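Parallel finger gripper, uneven pinch on soft garments after finger pad swap
Board: End Effectors / Maintenance and Setup

tgidey
Posted March 20, 2019

Looking for input on finger alignment. Unit is a hand-held linkage gripper, one black arm per side off a ridged center body, blue rectangular fingers. We use it for garment handling trials: pajama pants, towels, children's knits. I replaced both finger pads and since then the left finger contacts before the right. On rigid parts the difference doesn't matter. On a soft brushed knit the cloth gets pushed sideways before the second finger arrives, and the pinch ends up off the seam.

Already done:
Cleaned the pivots, no grit found.
Checked the screws at the arm joints, all snug.
Swapped pads left to right. The fault stayed on the left.
Re-ran the zero with the fingers closed.

Gap at first contact is 2 mm, measured with a feeler stack against a steel block. Before the pad swap I could not get a feeler in at all.
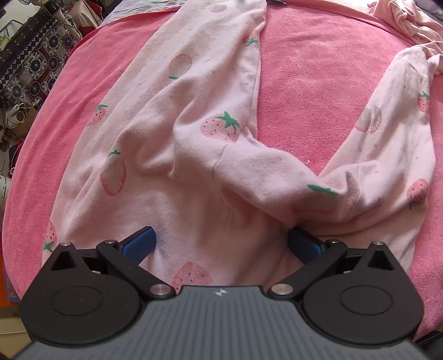 The target for most of the bottoms is the crotch seam, legs laid out away from the tool. It is the thickest spot on the garment and the easiest one to find again, so if the pinch wanders there it will wander everywhere. I would like to fix the mechanical side before touching the close speed.

yenphi
Quoting tgidey: "Swapped pads left to right. The fault stayed on the left."

Then it isn't the pads. Look at the lower pivots, where the arms meet the body. If you pulled the caps to get at the fingers, one side may have gone back without its shim. Ours has one thin washer per side under the cap and they stick to the grease on the cap when it comes off.

tgidey
Caps did come off. I don't remember a washer on either side, but I wasn't looking for one. Will open it again.

kabbaj_m
I'd leave the caps alone until you have checked the zero. Closing the fingers on each other and calling that zero only tells the controller they met. It doesn't tell it where. If one finger is leading, they meet off center and the zero is still accepted. Use a centered gauge block, 40 mm if you have one, and close on that. Then measure each finger to the body.

yenphi
The two fingers are driven off the same input. A bad zero moves both of them. It can't make one lead the other.

kabbaj_m
It can if there is play in one arm. Zeroing against a finger with slack takes the slack up on one side only. I have seen that on two units.

yenphi
In which case the play is the fault and the zero is a symptom. Same conclusion, open the pivots.

Natnael G
Both of you are assuming the 2 mm is in the linkage. How were the new pads bonded? We buy the Gramberg sheet and cut our own. If the adhesive is thicker at one end, the pad tilts and the tip touches early. Swapping pads wouldn't show it if the residue was left on the finger. Scrape the left finger to bare material and measure again before you pull anything apart. Ten minutes of work.

tgidey
Residue is a fair point. I wiped both fingers with alcohol but did not scrape them. Pads are the precut type, from Flevisness.

fuad_y
Separate item. On pilled knits, lint packs into the pivot recesses and behind the pads. We log cycles and blow the pivots out every 90. On terry towels we do it more often, because the loops shed more. If you lay the garments on a towel you are picking up lint from both layers, and the fingertips also catch loops if you press down before closing. Put a smooth sheet under the garment while you are diagnosing. It takes one variable out.

kabbaj_m
Disagree on the sheet. The garment slides on a sheet. Terry holds it still, and sliding is what he is trying to get rid of.

fuad_y
For production, yes. For finding a mechanical fault I want to see the slide.

tgidey
Results, in the order I did them.

Scraped the left finger. There was a ridge of old adhesive along the lower edge. With it gone and a new pad on, the gap dropped but did not close. The feeler still goes in, just under 1 mm.

Opened the lower pivots. Right side has a washer. Left side does not. It was not in the cap or in the tray, so I assume it went out with the rags. Ordered a pack through Drillthorpe.

Zeroed on a block as kabbaj_m described. No change in the lead, but the closed position is now the same from run to run, which it wasn't before. Keeping that procedure.

yenphi
Order enough for both sides. One new washer against one worn one will give you a smaller version of the same problem. Light grease only, and don't tighten the caps past the point where the arm drops under its own weight.

Natnael G
What is the cycle count on the tool?

tgidey
285 since the last full service in December. The pack has washers for both sides. I'll post the gap once they are in.

fuad_y
Write down which face of the washer goes toward the arm. On ours one edge is rounded and it matters.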